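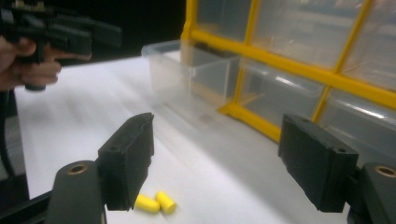
Earplug sorting, both grippers out, fingers open over the pair.

Thursday, November 27, 2025

Small-parts chore day! The question on the whiteboard since May is still whether a machine can put away the stuff that ends up on a bench, and I picked earplugs because Godfrey swore they'd be easy (soft, bright yellow, can't scratch anything). They are not easy. Foam squashes, so the fingers close further than the policy expects and it decides it has missed, opens up again and drops the thing.

Numbers from the robot runs this morning, before I forget: 71 tries at picking up one plug, 16 ended with it in a drawer. Of the rest, 13 were good grasps that then hit the drawer lip, which hurts. Zaid thinks the clear plastic is throwing off the depth, and I'm with him — it did much better last week with the opaque Bundgaard bins.

By hand with the grippers I can do the whole job, drawer and all, but I'm slow and I mutter a lot. Pulling a drawer takes one gripper, the plug takes the other, and getting the two to cooperate is most of the work. Signe is faster than me by a mile (she plays piano, maybe that's it?).

So can it tidy a bench yet? Bolts, sure, most days. Earplugs, no. I'd still let it loose on the Skodesik shelf tomorrow if Poul would stop hiding his coffee there.

To do: try 4 mm less closing distance, put tape on one drawer front and rerun, ask Ditte if the softer finger pads ever got ordered.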